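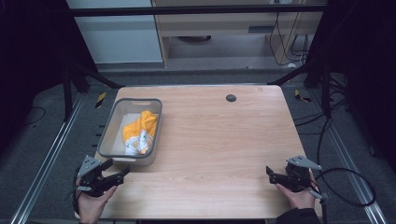
A gray basket and one crumpled cloth.

Search Sirndale Kids... Go

Why does cloth crumple?

Drop a plate and it stays plate-shaped (or turns into several smaller plates). Drop a cloth and it turns into a lump. Cloth is made of thin threads crossing over and under each other, and each one can bend and slide a little. Great for shirts. Less great for neat people.

A crumpled cloth also hides most of itself. To fold it, find two corners first, then hold them apart and let the rest hang. The other corners will show up - eventually.

Try it: on Saturday, time yourself folding 7 cloths. Benedicta Essien, who wrote this page, needed 98 seconds and is not proud of it.

Filed under: Everyday Science, Around the House

Contact Sirndale Kids | Back to top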